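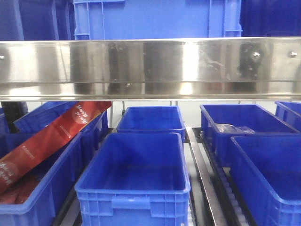
SÉCURITÉ DES VISITES / FICHE DE CONTRÔLE

Journée portes ouvertes, site de Nindlow
Contrôle préalable du 11 avril 2022
Fiche n° 1371
Contrôle effectué par : Leonie Teuber
Responsable de la démonstration : Zachary Friesen

La présente fiche est à remplir avant l'admission du premier groupe. Tout point non conforme doit être levé ou faire l'objet d'une mesure compensatoire signée.

1. Zone des bacs et convoyeur à rouleaux

1.1 Bacs bleus en bon état apparent, bords non fendus : conforme.
1.2 Articles placés dans les bacs : à corriger. Un sachet rouge souple, posé en diagonale, dépasse du bac avant gauche et s'appuie sur celui de derrière. À remettre à plat avant toute mise en mouvement.
1.3 Absence d'emballages vides : à corriger. Sac plastique transparent froissé dans un bac de la rangée arrière, à retirer.
1.4 Traverse et rail de guidage : pas de remarque sur la fixation. Les surfaces polies renvoient fortement la lumière ; vérifier la gêne éventuelle depuis l'emplacement du public.
1.5 Marquage au sol de la distance visiteurs : conforme.

2. Poste de manipulation

2.1 Plan de travail dégagé : conforme. Quelques peluches et deux traces blanchâtres sur le revêtement gris, sans incidence sur la sécurité. Dépoussiérage demandé.
2.2 Arrêt d'urgence testé en présence du responsable : conforme.

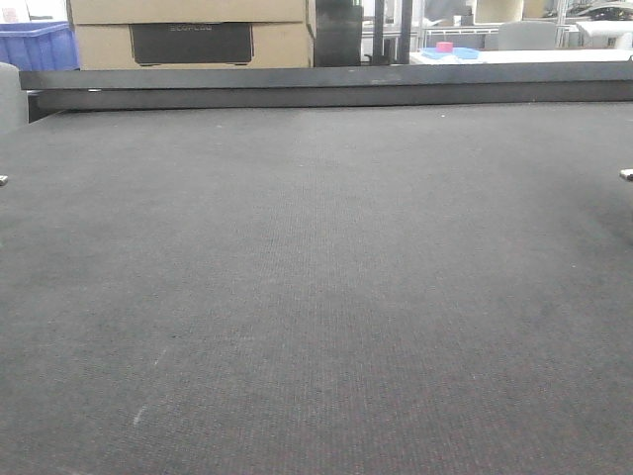

2.3 Rangement derrière le rebord : réserve. Les cartons empilés près de la caisse bleue seront déplacés en réserve si le cheminement des groupes passe de ce côté.
2.4 Sièges : deux chaises à proximité du poste. Elles sont destinées au personnel et ne doivent pas être proposées aux visiteurs.
2.5 Table blanche : le plateau bleu clair et le bloc rose peuvent y rester.

3. Accueil des groupes

3.1 Effectif maximal par groupe : 9 personnes, accompagnateur compris.
3.2 Durée de la démonstration : 30 minutes.
3.3 Total des inscrits : 48. Liste d'émargement remise à l'accueil.
3.4 Consignes orales rappelées à l'entrée : texte validé, version de juin à prévoir pour la société Wiltik.

Avis : favorable, sous réserve de la levée des points 1.2 et 1.3 avant l'ouverture.

Visa du contrôleur : L. Teuber
Visa du responsable : Z. Friesen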